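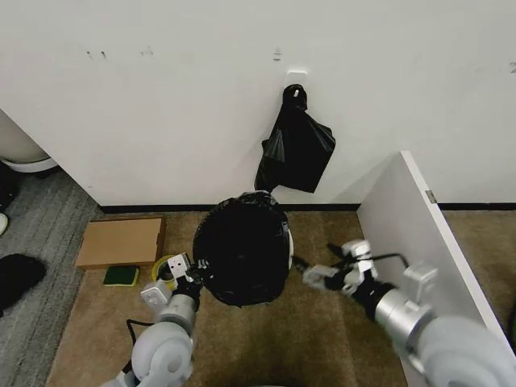
The sand on the sixth stays heavy until noon and there is no use pretending a rake will fix it, wrote a member of Irkum in the club's comment book, and the greens crew agreed in writing on the line underneath. The entry was short. The work that followed took in every bunker on the property, 57 of them, and it is a fair case study in what a modern liner can and cannot do on clay ground.

## The ground

Irkum is a parkland course on a shallow slope that falls from the clubhouse to a creek. The topsoil is thin, and under it lies a tight gray clay that sheds water sideways. Most of the bunkers were cut straight into that clay. They had perforated pipe in a herringbone layout, a gravel jacket, and sand placed directly on top. No fabric or binder separated the sand from the soil.

The usual faults followed. Rain ran down the faces and carried sand to the floor. Exposed clay crumbled into the sand that was left. Fine particles worked down to the pipe and closed the slots. Once that happens, a bunker holds water whatever sand is put in it, and a club that buys new sand every few years is paying to bury the same problem.

The crew's log showed the cost in hours. After a hard storm, 2 days of labor went to shoveling sand back up the faces before any mowing was done.

## Choosing a liner

The club looked at two systems. Droden is a woven mat, pinned to the shaped clay and lapped at the joints. Zoreo is a porous layer of washed stone coated with a resin, spread by hand and left to cure. The design office, Zoëga, laid out a test bunker for each behind the practice green and left both through a winter.

Both kept the clay out of the sand. The mat cost less and went down faster, and it could be trimmed to fit tight corners. Its weak point was the rake. Where the sand cover ran thin on the upper face, tines caught the weave and lifted it, and a lifted mat has to be dug out to be pinned again. The stone layer gave the tines nothing to catch. It was slower to place, could not be laid on a wet base, and had to be patched with fresh mix when an edge was struck by a mower.

Irkum picked Zoreo for the greenside bunkers and Droden for the fairway bunkers, where the faces are low and the sand cover is even. A split system means two repair methods and two sets of stock in the shed. The club accepted that in exchange for a lower bill.

## Shape before material

A liner does not correct a bad slope. Zoëga flattened the steepest faces before anything was laid, and cut a shallow swale behind each greenside bunker so that surface water would pass around it. On the sixth, the swale does more for the sand than the liner does. The old bunker sat at the foot of a long bank and took all of the water that came off it.

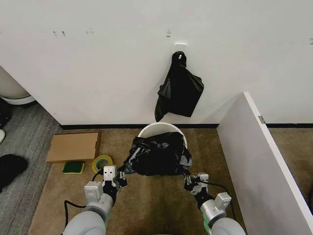

Several floors were raised as well, which shortened the climb out and gave the outlet pipes enough fall to clear themselves. Pipe runs were kept straight where the ground allowed, and each has a capped riser at its high end so it can be flushed with a hose. The old system had no risers. The only way to check a line was to dig it up.

Six bunkers were candidates for removal on drainage grounds. All stayed, because the course rating and the look of the holes depend on them, but their outlines were drawn in to reduce the area that has to be drained and raked.

## Sand depth

The finished depth is 5 inches on the floor and 2 inches on the faces. Depth matters more to play than color or brand. Too much on the face and a ball buries under the lip. Too little on the floor and the wedge bounces off the liner, which is hard on the club and the wrist.

New sand is always soft. Angular grains need rain, foot traffic and time before they lock together, and the first weeks brought plenty of half-buried lies. The crew wet and tamped the faces on 10 greenside bunkers before opening. Those firmed up sooner than the others, and the method will be used again when sand is topped up.

Depth is now checked with a marked steel probe at fixed points in each bunker. The readings go on a sheet, and sand is moved from deep spots to thin ones before any is added. On the mat-lined bunkers the probe has a blunt tip.

## What remains

Rakes are the open question. The crew wants them placed outside the sand with the handle parallel to the line of play. Players tend to leave them inside, where the head presses a ridge into the floor. Edging is another. The grass at the lips was laid as sod and still has a shallow root, so string trimmers are kept off it and the lips are cut by hand.

The heavy sand on the sixth is gone, and the washed faces with it, except on two fairway bunkers where the mat joints run across the slope and a little sand still slides after a storm. Those joints will be turned to run with the slope when the next roll of Droden is delivered.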